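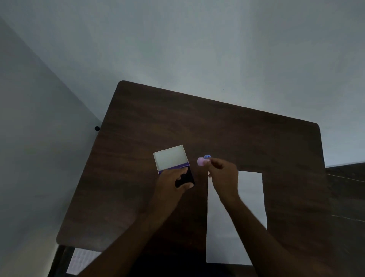
Sindden Home Textiles – people wanted for a seating and table linen trial

We are looking for people who eat at home most days. That's the main thing. You don't need to cook well, you don't need nice dishes, you don't need to know anything about fabric.

Short version: we send you table linens, you use them like you'd use your own, you wash them, you fill in a diary, you send them back. We pay you.

Longer version below, please read it before you write in. We got a lot of emails last time asking stuff that was already on the page.

What's being tested

Two cloths and a set of napkins. One cloth is called Wisidov, heavier, cotton and linen mix. The other is Sirko, lighter, cotton only, with a finish that is meant to let grease come out at a lower wash temperature. Meant to. The lab says fine but the lab doesn't have kids or spaghetti.

Napkins come in both fabrics, mixed up in the same bag, marked with a colored thread in one corner. Don't pull the thread out. Last round somebody did, all of them, very neatly, and we couldn't use a single result from that house.

Who we want

– Adults, 18 or over, living anywhere within driving distance of our Gavard office (an hour or so is OK)
– Households of any size. One person is fine. We are short on one person households, so please do apply
– At least 5 meals a week eaten at a table at home. Breakfast counts. Standing at the counter doesn't
– Access to a washing machine. Laundromat is fine, keep the receipts and we'll pay you back
– A dryer is nice to have but not needed. Line drying people very welcome

We can't take people who work for a textile or detergent company, or live with somebody who does. Also no restaurants or daycares, we've had requests. Different trial, maybe next year.

Places: 66 households. We had 63 finish the spring trial in April and would like to beat that.

Your table

Any table works as long as it is in regular use. Round, square, folding, glass top, whatever. Cloths come in three sizes so measure before you apply – length, width, and how far it is from the tabletop to the chair seat. Inches please. Measure with any leaves folded the way you normally have them, not the holiday setup.

If the corners are rounded say so on the form, there's a box for it. A cloth hangs differently off a rounded corner and we need a mix of both. Same for finish. A shiny top lets the cloth slide more than a matte one and we want to hear about the sliding.

No pads or liners under the cloth during the trial. If your table scratches easily or marks from heat and that worries you, this may not be the trial for you, no hard feelings. Use trivets as usual. 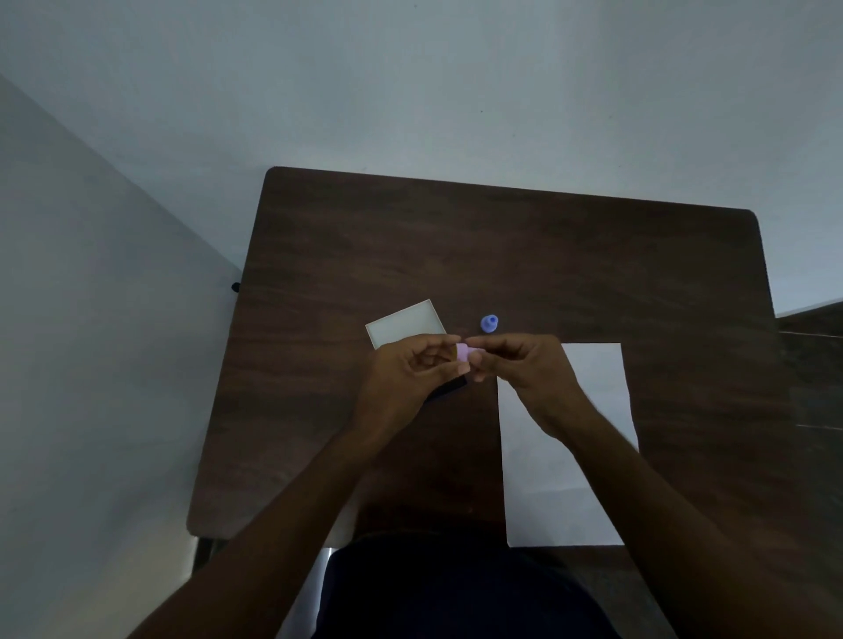 Can I take the cloth off between meals?
Do whatever you normally do, and just note it in the diary.

What you'd be doing

Week one, Wisidov. Wash it once before first use, cold, no softener. Then use it. Wash it whenever you'd wash your own, but at least once by the end of the week.

Week two, Sirko. Same thing.

Weeks three and four, you pick. Use whichever one you like better and tell us why, in your own words. If you switch halfway that's interesting, write it down. If you like neither one, still pick, and tell us that too. We can take it.

Spills: don't cause any on purpose. Real ones only. For each one we want to know what it was, how long it sat before you did something, what you did, and did it come out. If you want to use your grandmothers stain trick go ahead, just write down what was in it.

Ironing: up to you. Write down if you did.

Diary is on paper, one page a week, takes maybe ten minutes. There's an online version too but the paper one works better if we're being frank, the online one logs you out. Being fixed.

At the end there's a phone call, half an hour. We call you, at a time you choose. It's not a sales call and we don't record it, we take notes.

Pay

$140 per household, paid by check or bank transfer inside two weeks of us getting the linens back. Plus a new napkin set of your choice to keep. Return postage is prepaid, use the bag it came in.

If you have to stop part way, tell us and send things back, you get paid for the full weeks you did. Stained or damaged linens do not reduce your pay. That is the point of the trial.

Lost linens – call us first, we'll sort something out.

Privacy

We keep your name, address and table measurements until the trial closes and you're paid. Diaries get a number instead of a name before anyone in the fabric team reads them. We may quote a line from a diary in an internal report. Never with your name, and never in advertising unless we come back and ask.

How to apply

Fill in the form at the front desk in the Gavard office, or ask for one by mail. Include:

– name and daytime phone
– how many people eat at the table on a normal day, and ages of any kids
– table measurments as above
– washer type, top or front load
– any skin allergies or sensitivity to detergents or fabric finishes (important, please don't skip)
– dates you know you'll be away

Put reference 3441 on the envelope or at the top of the form so it doesn't end up with the job applications.

No need for a cover letter. No need for photos of your dining room.

Questions go to Dalal Azar, trial coordinator, through the front desk. Mornings are best. She's out in the field most afternoons picking up and dropping off bags, so leave a message and she'll call back next morning.

What happens next

We read forms as they come in and start calling people before all the places are gone, so earlier is better. If you don't hear within three weeks, we're full. We'll keep your form for the next round unless you tick the box that says don't.

If you did the April trial you can apply again. Tell us which group you were in, if you remember. If not we can look it up.

Page last updated September 24, 2023. Forms still being accepted.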